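Session 7 – Folds, Film and Why Thin Things Crumple
Textiles and Soft Materials, evening course, Ulldale
Notes by Tyra Engström

These are the notes I promised, typed up from my scribbles and a bit longer than what I said out loud. If you missed the session, read the part on bending twice, and skip my rant on pleats if you're short of time.

We started with the question left over from last time: why does a bedsheet hang in big lazy curves while a candy wrapper goes all sharp and crackly? Both are thin and both bend easily. Pick them up by one corner, though, and you'd never mix them up, even with your eyes shut.

Stretching and bending

A thin sheet has two ways to change shape. It can stretch, or it can bend. For most sheets bending is cheap and stretching is expensive, so the sheet will bend every way it can before it stretches even a tiny bit. Try it with a page of printer paper. You can roll it with one finger, but pull on it from both ends and you'll get nowhere until it tears.

Thickness matters a lot more than people expect. Make a sheet twice as thick and it gets twice as hard to stretch, fine, that's what you'd guess. But it gets eight times as hard to bend! I wrote this on the board as "bending goes with thickness cubed," and that's the one formula I want you to keep from tonight. A sheet three times as thick is 27 times as hard to bend. This is for a solid sheet, mind you. Two loose layers that can slide past each other are only twice as hard to bend as one, and that's the whole trick behind a layered skirt that still moves.

Woven cloth gets a third option, which is shear. The threads cross at right angles, and you can push those little squares into diamonds without stretching a single thread. Pull a cotton napkin corner to corner and watch it give. Plastic film has no threads to pivot, so it can't play that game. Drape cotton over a ball and it settles down over the curve. Drape film over the same ball and the extra material has to go somewhere, so it buckles up into ridges.

Why shiny folds look deeper

Hülya Tuncer asked me in the break why folds in film look so dramatic next to folds in cotton of the same size. It's mostly light. Cotton scatters light in every direction, so a fold shades off slowly. A smooth surface sends much of its light off at one angle, and you get a highlight along the crest and a duller hollow right beside it. If the film is also see-through, some light comes up from behind and the color shifts from one place to the next. Painters who do satin know all this by heart. When you sketch your samples, put in the highlights first and let the shape follow.

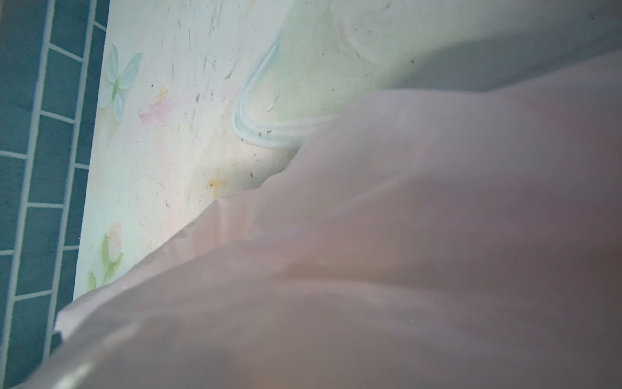

Ataberk Yurt disagreed with me on the thickness business, and I think he had a point. In his view I make it sound as if thickness settles everything, when a thin stiff film and a thicker soft one can bend just the same under your hand. He's right that the material itself comes into it. The full bending stiffness is the stiffness of the stuff times the thickness cubed (with a couple of constants I'm leaving out), so a rubbery sheet can be quite thick and still flop. What I'd say back is that within one material, thickness runs the show. We left it there and I've fixed the wording for next year.

Creases that stay

A fold is temporary. A crease is what you get when the bend is so tight that the outside of the sheet stretches past the point it can come back from. With paper, fibers shift and break. With wool, you can set a crease using steam and pressure, let it cool, and it'll hold for ages – until it gets damp again. Polyester sets with heat, and it remembers much longer. That's why permanent pleats are nearly always polyester or a blend, whatever the label would like you to feel.

My rant: please stop pressing pleats on a board that's too soft. The fabric sinks, the bend never gets tight, and then you blame the iron. Use a firm board, a press cloth and some patience.

For next time

Cut three strips from three different materials, all the same width and length. Hang each one over the edge of a table with the same amount sticking out, and measure how far the tip drops. Write down the numbers even if they look silly. Then fold each strip once, press it under a heavy book overnight, and note the angle it springs back to.

Hacer Dönmez has kindly offered to bring her box of Güler lining samples, so if you have nothing at home, come a bit early and take your strips from there. Scissors are in the tall cupboard. Please don't use the good shears on paper!

Reading: chapter 9 in the course book, skipping the section on knits. We do knits in October and they need an evening to themselves.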